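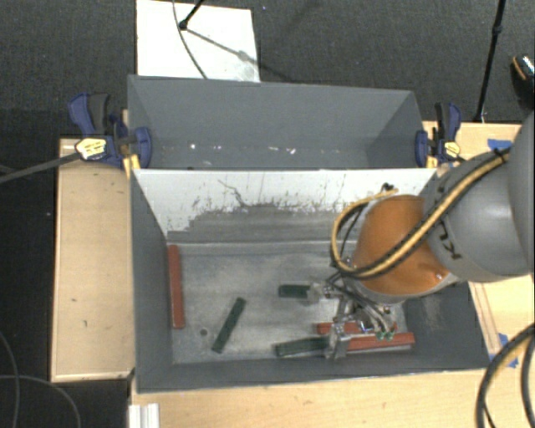

Le club Sulham en finale du tri de blocs

Quelle fin de trimestre pour le club de robotique Sulham ! Les élèves ont décroché leur place en finale du concours interécoles de manipulation, avec un score de 1 165 points sur 2 000, et ils retrouveront en décembre les sept autres équipes encore en course. Pour un groupe qui n'avait jamais présenté de bras robotisé en compétition (jusqu'ici, on y construisait surtout de petits véhicules), le parcours est superbe.

L'épreuve paraît simple quand on lit le règlement. Des blocs verts et des blocs brun-rouge sont posés au fond d'un bac gris, dans n'importe quel sens, et le bras doit aller les prendre un par un pour les trier par couleur. Sur place, c'est une autre histoire ! Un bloc collé à la paroi laisse très peu d'espace aux doigts de la pince, et quand deux blocs se chevauchent, il faut choisir lequel saisir en premier sans envoyer l'autre à l'autre bout du bac.

« Les blocs isolés au milieu, on les attrape presque les yeux fermés, raconte Rima Semaan, élève de terminale et responsable de la programmation. Ce sont les bords qui nous ont coûté des points en demi-finale. On a repris toute l'approche de la pince depuis, et les essais de cette semaine nous donnent vraiment envie d'y être. »

Bilal Aoun, lui, s'est occupé du câblage et du réglage de la pince - un travail de patience, mené après les cours, souvent jusqu'à 19 heures. Il a aussi convaincu ses camarades de garder les clés de serrage à portée de main pendant les manches, ce que le règlement autorise entre deux passages.

Le professeur Osian Wynne, qui encadre le club, ne cache pas sa joie. « Ils se sont partagé les tâches tout seuls et ils ont tenu leur cahier d'essais du début à la fin. Quand une saisie rate, ils savent retrouver les réglages de la veille et comparer. C'est un plaisir de les voir travailler. »

En finale, chaque équipe disposera de 8 minutes par manche, et il y aura 2 manches, avec une nouvelle disposition des blocs à chaque fois. Le jury tiendra compte du nombre de blocs bien triés et des reprises manuelles, qui font perdre des points.

Les élèves de seconde qui souhaitent rejoindre le club peuvent passer à l'atelier à partir de 17 heures - les essais sont ouverts à tous jusqu'à la finale, et l'équipe adore montrer son travail !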